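Oiling the counters, and a few other July jobs

July 7, 2025

I took the week off and stayed home. The plan was to get through the list on the fridge, which had been there since we moved in and had started to curl at the corners. I got through a fair amount of it. These are my notes, mostly so I remember what I did when I have to do it again.

The big one was the kitchen counter. Ours is butcher block on the long side, by the sink, and plain white laminate on the short side where the toaster lives. The people who had the house before us put some kind of varnish on the wood and then let it wear off wherever they stood. So there was a shiny strip along the wall and a dull gray strip along the front, and the gray strip drank up anything you spilled on it. Beets were the worst.

I asked my neighbor Svatopluk Hrnčiar what he would do. He built his own kitchen and has opinions. He told me to sand all of it, including the good part, and to stop trying to blend the old finish into the new one. I had been trying to blend it for two years with a rag and a can of mineral oil, so he was right about that.

I rented a random orbit sander from Tuncer, the tool place out past the car wash. They charge by the day and they want it back by nine in the morning, so in practice you get an afternoon and an evening. I bought coarse, medium and fine discs. The coarse ones clogged up fast on the varnish. I went through most of a pack before I hit clean wood, and then the rest went quickly.

I taped plastic sheeting over the doorway and took everything off the open shelves. I should have taken everything out of the drawers too. There was dust in the forks.

After the last pass I wiped the wood down with a damp cloth, let the grain come up, and sanded it one more time by hand. Then I waited until the next morning to oil it. I used Grellell, which is what the hardware store had. It comes in a squat can and smells like walnuts for a day. You flood it on, leave it for 20 minutes, wipe off what hasn't soaked in, and do it again after a night. I did four coats. The instructions on the can say three, but the area in front of the sink still looked thirsty.
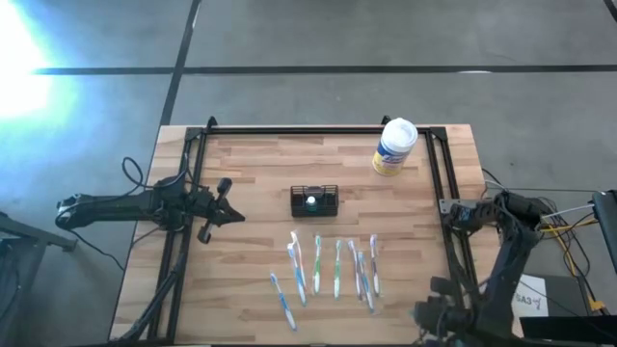

The oil-soaked rags went flat on the driveway to dry before I threw them out. If you wad them up in a trash can they can catch fire. My father used to tell me that and I thought it was one of his stories, but it is printed on the can in red.

The whole job cost $317, counting the sander, the discs, the oil and a dust mask that fit better than the one I had. A man who came to look at it last summer wanted $700 and couldn't start until fall. I don't think he was overcharging. It took me the better part of three days and my shoulders hurt.

The second job was the screen door, and that one I gave up on. The frame is out of square. You can put new screen in it, and I did, but it still won't latch unless you lift it with your foot. My wife says she is used to it. I planed a little off the bottom corner and now it latches when it's dry out. I'm calling it finished for this year.

Third was the back bed. We had a row of hostas that the deer ate to the ground every June. I dug up the worst nine and moved them to the side yard behind the fence. In their place I put catmint and some yarrow from my sister, who was dividing hers anyway. July is a bad time to move anything. I've been watering morning and night and so far only one of the yarrows has gone limp.

I also cleaned the gutters on the garage, changed the furnace filter, and found the charger for the camera, which was in the box with the Christmas lights.

Things still on the list: the bathroom fan, the loose step going down to the basement, and the closet rod in the spare room. The fan is a Trisent, and from what I can find they don't make that size anymore, so I may have to cut the ceiling to fit a new one. I'd like to get an electrician to look at the wiring before I do that.

As for the counter, we've had it back in use for four days. Water beads up on it. I left a wet glass out overnight to see what would happen and there was a faint ring in the morning that was gone by lunch. Svatopluk came over to look, ran his hand along the front edge, and told me I'd missed a spot under the lip by the dishwasher. I had. I'll get it with the next coat, which should be sometime before Thanksgiving.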